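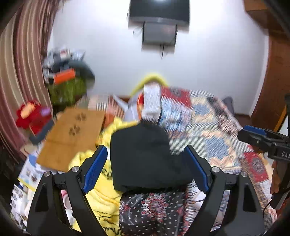
Sernine Monitoring Project
Progress report to the funder, second reporting period
Submitted by the project coordination office, Parow

1. Status

The project records security incidents affecting civilians along the Amano road and in the villages on both sides of it. Work in this period went ahead in three of the four planned sectors. The fourth, Dirnano, was closed to field staff for most of the period after armed men set up positions on the ridge north of the market. Reporting from Dirnano was done by telephone and is kept apart from the main figures.

2. Incident recording

Field monitors filed 374 incident reports. Of these, 328 met the two-source rule and were entered in the database. The remaining 46 are held as unconfirmed and will be reviewed once the sources can be reached again. Most of them come from the last weeks of the period, when the telephone mast at Amano was down.

Looting and illegal roadblocks make up the largest share of confirmed entries. Direct attacks on villages were fewer than in the first period but took place closer to the main road. Night attacks still account for most reports of houses burned. Monitors were asked to record the time of first gunfire separately from the time people left their homes. The earlier form merged the two, and the first-period entries cannot be corrected.

Responsibility is recorded only where two sources name the same group independently. Uniform alone is not accepted as proof. Several armed groups in the area wear the same surplus clothing, and army units have been mistaken for them in at least two reports that were later withdrawn.

3. Displacement

A count was made at the Parow reception site in February. It listed 87 households from the Dirnano side. The count covers registered households only. Families staying with relatives in town are not included, and the project has no means at present of estimating their number. The local administration uses a larger figure, which includes people who arrived before the project began. The two should not be compared.

Return movement was observed toward the southern sector. Farmers go back during the day to work their fields and sleep in Parow. These movements are logged as temporary.

4. Early warning

The warning line was staffed from 5 a.m. to 10 p.m. Calls after 10 p.m. go to a recorded message, and the log shows that this gap matters, given the pattern of night attacks. Full overnight cover would need two more operators and a second generator. Neither is in the current budget. A revised request is attached as Annex C.

Warnings passed to the army post at Sernine were acknowledged in most cases. Response times were not shared with the project. The post changed command partway through the period and the contact procedure had to be agreed again, during which warnings were sent by messenger.

5. Staff and training

The project now has 14 monitors in the field. Two left during the period and were replaced from the reserve list. Refresher training covered source protection, the new form and safe travel after dark. Training on mine awareness was postponed when the instructor could not get past the Amano checkpoint, and is planned for the next period.

6. Budget

Fuel spending is over the line because of the detour around Dirnano. Travel and lodging are under it by a smaller amount. The project asks for approval to move the unspent lodging funds to fuel. No other change between lines is requested. Receipts from the southern sector are still being collected and will follow with the financial statement.

7. Next period

Reopen the Dirnano sector if road access allows. Review unconfirmed reports. Complete mine awareness training. Repeat the household count at Parow using the same method. Agree a written contact procedure with the Sernine post.

Annexes: A, incident table by sector. B, revised reporting form. C, request for overnight operators.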